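Print this page
E-mail this page

The gripper that stopped listening

Jornau's table-clearing arm had run 2,545 cycles when the fault showed itself. Told to close, the blue fingers stayed open and the controller logged a good grip all the same. The arm then carried on to the drop point with nothing in its jaws.

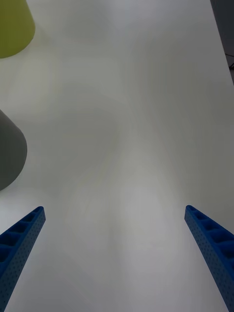
A stale reading

Engineers at Calham traced it to the position sensor. After a brief loss of power it kept sending its last value, and the software, called Dastiten, took that as fresh. An opened drinks can was among the items on the table, and a spill near the wiring was the main worry. 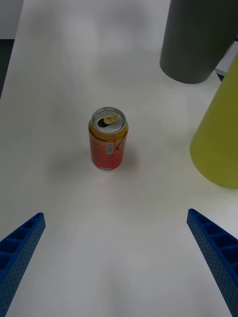

Calham Robot Safety Team

The arm now halts if the reading does not change within 7 milliseconds of a command. It has to pass 2,000 cycles under the new rule before it goes back into service. Six other arms use the same sensor and remain switched off.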